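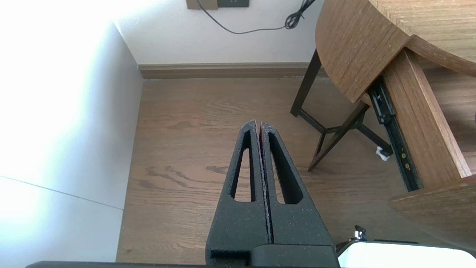
The small room at Drandby, brown floorboards and all

Drandby Voices: progress report to the Ceraneck Fund
Prepared by Yetunde Tamuno, 5 June 2022

Hello again to everyone at the Fund, and thanks for letting me send this as a letter (your form kept eating my paragraphs). It covers everything from February on, which is when the second half of the grant landed and we could finally get moving on the tapes.

Where we are with the tapes

The short version is that the cassettes are in much better shape than I feared! Kam-wah Kwan went through all the boxes that came over from the Carrillo mill and logged 229 of them. A lot have a name and a year on the label. Others just say "Dad" or "Mill 2" or, on one of my favorites, "Do not tape over, Linda!!" Somebody did tape over it, sadly, with most of a country music show, but there are eight minutes of Linda's mother at the very end talking about the night shift, and they're wonderful.

Kam-wah has copied 996 minutes of sound so far. Copying happens in real time, so a ninety-minute tape takes ninety minutes plus the fiddling, and there's always fiddling. The pressure pads drop off the older ones. We've learned to move the reels into a new shell before we even try to play them, and I've put the shells in the budget as their own line because I know you'll ask.

We lost the sound on one tape completely. The coating was coming off and Yao-tsung Au told us to stop before we made it worse, so it's bagged up and waiting until we can get a quote from a proper lab.

New interviews

Eight done, all with people who worked at the mill or grew up on the streets behind it. Bohdana Koval is doing the talking and I'm minding the recorder, and I have to say she's a natural. She'll sit through a long silence without filling it, which I can't do to save my life, and that's usually when the good stuff comes.

We'd planned to ask mostly about work. People do tell us about work, but what they really want to talk about is the evenings: who had a phone, who had the first color set on the block, how you had to get up and cross the room to change the channel and how the youngest kid always got sent. One man did his whole family's seating plan for the Friday movie, with an aunt in it I'm still not sure was an aunt. So we've added a section to the question sheet called At Home, and I'd like to use it for the next batch too, if that's all right with you. It doesn't cost anything extra, it just makes for longer interviews.

One thing we got wrong at first was background noise. Refrigerators, clocks, a neighbor's TV through the wall. Bohdana now asks for whatever's humming or chattering to be switched off before we start, and the difference between the first two recordings and the rest is night and day. I'd redo the first one if Mr. Cropper will have us back (that's Derek Cropper, who was a loom fixer and has the best memory of anybody we've met).

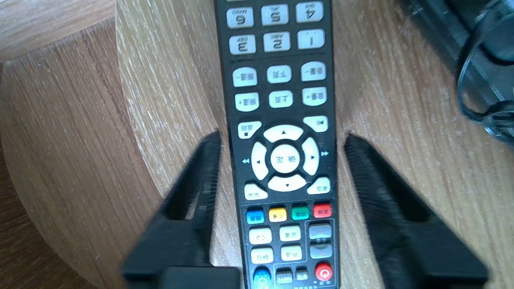

Transcripts

Behind, and I won't dress it up. We have full transcripts for three of the new interviews and rough ones for two more. We've been using a program called Putoma to make a first draft, and it's quick, but it has no idea what to do with mill words. "Doffing" comes out as "dolphin" every single time. Yao-tsung is making a word list to help with that, and he's also checking place names against the old street map.

I'd hoped to have all eight finished by now. What I should've done is start the typing the same week as the first interview, and I waited until we had a pile.

Money

We're under on travel because most people live close enough to walk to, and over on supplies (the shells, plus a second set of headphones after the first set split). I'd like to move what's left in travel over to transcription and pay for some extra hours. The spreadsheet is attached with the change marked in yellow. Please let me know if you need that request on its own page.

What's next

Kam-wah carries on with the tapes, starting with the box marked Union Picnic. Bohdana has four more people who've said yes and one who's thinking about it. I'm writing the permission letters for the families of people on the old cassettes, which is slow going, as some have moved away and I'm mostly working from Christmas card lists.

I'd also love to have a listening evening once we have enough clips with permission. Tea, chairs, decent speakers. Would any of you like to come? Give me a couple of dates that suit and I'll work around them.

Yetunde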